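Grendura study will ask why shoppers stay loyal to the stores they grew up with

Posted 14/03/2023

A new research project on everyday shopping habits got under way in January, and the people behind it are hoping it will tell us something fresh about a thing most of us do without a second thought, namely going back to the same store our parents took us to. The project is called Punatero, it is based in Grendura, and it will run for 3 years. 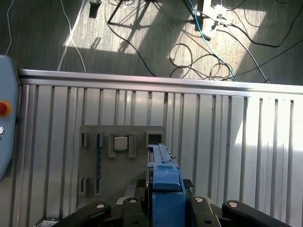 What the team wants to find out

Economists have plenty to say about prices, and marketing people have plenty to say about advertising, but the pull of family habit has had rather less attention (which is a pity, as anyone who has ever argued over the right brand of mustard will know!). Punatero will follow 320 households in 2 towns, Grendura and its smaller neighbor Kyei, and ask them to keep a simple diary of where they shop and who they talked to before they chose.

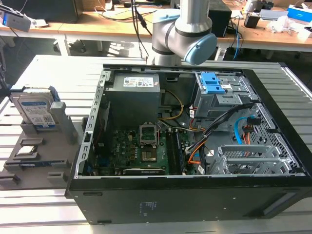
The diaries will be joined by a mailed survey, which has already gone out to 1588 addresses. It asks about moving away from home, about marriage and new neighbors, and about whether a person would pay a little more to keep a familiar store open. The researchers expect the answers to differ a good deal between people who have always lived in one place and people who have come from somewhere else.

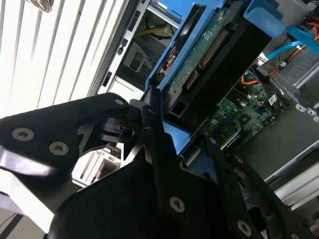 Local businesses have taken a friendly interest, too. Grendard, the grocery chain with branches in both towns, has agreed to put leaflets by its registers, though it will have no say in the questions and will see the results when everybody else does. An early report is planned for the end of the first year, and there will be an open evening in Kyei where families can come and talk it over.

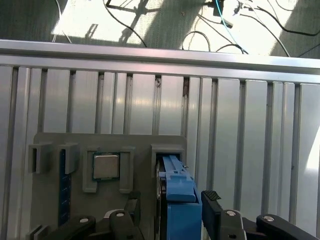
One reader wrote in to say that her household had switched stores after moving across town and then quietly switched back, and she hoped the survey would leave room for people who change their minds. The team says there is a blank page at the back of the diary for just that kind of story.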